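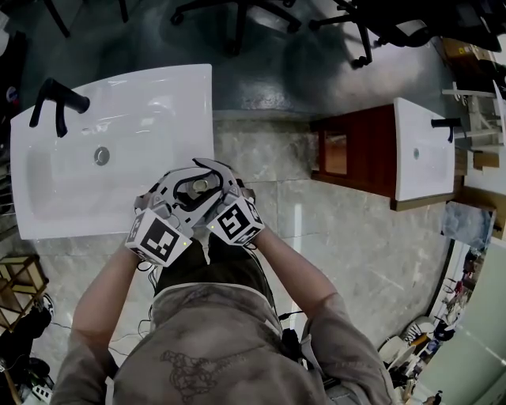 White basin with black lever tap, grey marble-look floor tiles

About Teltingate

Teltingate sells basins, vanities and tapware for small bathrooms. We started in July 2016 with 2 people and a rented shed, and we now have a staff of 16.

Most of our basins are white, in wide shallow bowls or smaller rectangular shapes. Timber cabinets are made to order and take three weeks. Tapware comes in black or chrome.

Bring your room measurements and a photo of the existing plumbing. We don't do installation, but we can give you the names of licensed plumbers in your area.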